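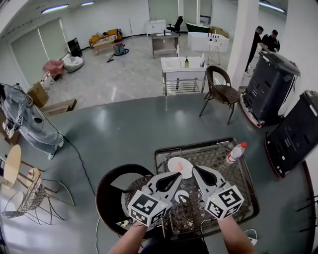
Wicker

Crafts > Basketry and weaving > Wicker

Wicker is a way of making furniture, baskets, trays and other household goods by weaving thin, bendable strands over a stiffer frame or set of stakes. The word describes the method of weaving and the goods made by it. It is often used loosely as the name of a material, and is also confused with rattan, which is one of several plants used in the craft.

Materials

Willow is the usual choice in northern Europe. The rods are cut in winter when the leaves have dropped, then sorted by length and tied in bundles. Rods dried with the bark left on are called brown willow. Buff willow is boiled before it is stripped, and takes its colour from the bark. White willow is stripped without boiling, after the cut rods have stood in water until spring.

Rattan is a climbing palm from the forests of South and South-East Asia. Its stem is solid, unlike bamboo, and can be bent with steam. The outer skin is peeled off in strips and sold as cane, used for chair seats and for binding joints. The inner part is drawn into round or flat lengths known as reed or centre cane.

Other materials include rush, seagrass, water hyacinth and twisted paper. Synthetic wicker is commonly made of polyethylene strand woven over an aluminium frame. It stands up to rain better than most natural materials and is widely used for garden and café furniture.

Weaves

The simplest weave is randing, in which a single strand passes in front of one stake and behind the next. Pairing uses two strands that cross between the stakes. Waling uses three or more, and gives a firm band that holds the stakes in place at the bottom and top of a basket. Fitching is an open form of pairing that leaves gaps between the rows.

Edges are finished with a border. In a plain border the ends of the stakes are bent down and woven behind one another. A plaited border takes longer and uses more material. Some factory goods have no woven border, and the ends are covered with a strip of cane or wood that is nailed or stapled on.

Trays

A woven tray may have a woven base or a flat board base. In the second kind, holes are drilled near the edge of the board and the stakes are pushed through them, so that only the sides are woven. Square and oblong trays need a stout stake or post at each corner, as the weave tends to pull the corners inwards. Round trays are easier to keep in shape.

Handles are either left as gaps in the side or added as loops once the border is complete. The Ahonen pattern, named after the workshop that first sold it, has 18 stakes to each long side and a foot of three-rod waling under the base. It was later copied by the Clusville basket works, which made it in 12 sizes.

Care

Natural wicker dries out in heated rooms and may crack if it is moved or sat on when brittle. Makers advise wiping it with a damp cloth from time to time and letting it dry away from direct heat. Dust in the weave is removed with a soft brush. Spilt food should be wiped up soon, as stains are hard to lift from unvarnished strands. Long periods in the damp lead to mould.

Broken strands can often be replaced. The old piece is cut back to the nearest stake on the inside, and a soaked length of the same thickness is woven in. Broken stakes are harder to mend and may mean undoing part of the border.

Further reading

Nhàn Triệu, Willow, Cane and Rush, Madwood Press, 84 pages.

Related articles
Basket
Bentwood
Cane seating
Coiled basketry
Garden furniture
Osier
Rattan
Rush matting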